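Grotamus (cabinet line)

Grotamus is the name of an automated door-and-panel station at the Fostholm works, a mid-sized maker of equipment cabinets and guard enclosures. The name covers the arm, its gripper, the software that runs it and, in everyday talk on the floor, the whole corner of the building it stands in. Built by Surum, a small integrator. It is mostly known for the changes in working practice that came with it, which were written up in the staff bulletin and later in a longer report by Hrefna Thoroddsen.

Background

Before the station, doors were fitted and checked by hand. One person held the panel, one did the hinges and handle, then the door was opened and shut a set number of times and signed off. Shoulder and wrist complaints were common. The job was paid at the standard assembly rate and people were rotated off it after two hours, in theory. In busy months the rotation slipped.

A first attempt at automation, with a fixed pneumatic pusher, was dropped. It could shut a door but not open one, so somebody still had to stand there and pull. Parts of the pusher frame were reused for shelving.

Surum was brought in after that. Heike Mühlbauer, then line lead, wrote the list of tasks to be handed over and the (longer) list of tasks that were not. Hinges stayed with people. So did anything involving loose screws, seals or customer changes. The arm got handle checks, opening and closing, and the repeat cycles.

Operation

The arm has a two-finger gripper and a small wrist camera. It approaches a handle from below or from the side depending on cabinet type, closes on it, pulls, swings, returns. Each door gets 9 cycles. A door that needs more force than the set limit is flagged and left for a person to look at. No automatic retry; this was asked for by the fitters, who did not want a stiff door worked loose and passed.

Handles are the awkward bit. Flat pulls were fairly easy to teach. Curved ones took longer, as the fingers have to come in near the end of the curve and there isnt much room to either side. Glossy black finishes and shiny rails also gave trouble in the afternoon, when light from the loading side reached the station. A blind was fitted.
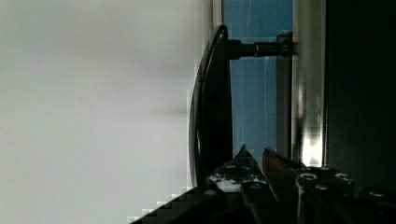
Staff Bulletin, issue 9, p. 2

The wrist view, with the two fingers at the lower end of a curved black handle and a blue see-through panel behind, is the one operators get on the station screen. It is close in and takes some getting used to. Much of what a fitter would look at is out of view or blurred, and new operators are told to walk over and look at the door itself before overruling the arm. Roswitha Schmieder, who trained the first group, had this added to the written instructions in May after several flagged doors were cleared from the desk.

Effects on staff

No jobs were cut at the station. Two posts on the line were not refilled when people retired, and whether that counts is disputed. The report says it does. The company bulletin doesn't mention it.

The people who had done door cycles were moved to hinge setting, rework or the new operator role. The operator role pays slightly more and involves less lifting. It is also more solitary, a point that comes up again and again in the interviews in Thoroddsen's report. Elfriede Schmieder, interviewed after nearly a year in the role: "I used to go home with a sore arm. Now I go home and I've not talked to anyone since the tea break."

Other changes noted:

Rework moved from the end of the shift to spread through the day, because flags come up as they happen.

Fitters can see which doors were flagged and, at first, which fitter had hung them. Names were taken off the screen following complaints. They are still kept in the log.

Breaks are now taken one at a time at this end of the line, to keep someone near the station.

Complaints of wrist pain fell. Complaints of eye strain went up a bit, and the screen was replaced with a larger one.

Training

A short course, run in house. Covers stopping and restarting, reading a flag, teaching a new handle, and when to call Surum. Teaching a new handle was at first kept to the integrator's own people, with long waits. Lieselotte Buschmann argued for it to be opened to fitters, on the grounds that they know how a handle ought to feel when it is pulled, and it is now the most popular part of the course. The waits have mostly gone.

Later use

A second station, on the same pattern, was set up at the Buthelezi plant for lighter doors. Rotation there is written into the shift plan from the start, with operators spending half the shift back on assembly. Fostholm has since asked for a copy of the plan but had not adopted it at the time of the report.

See also

Door cycle testing
Job rotation
Surum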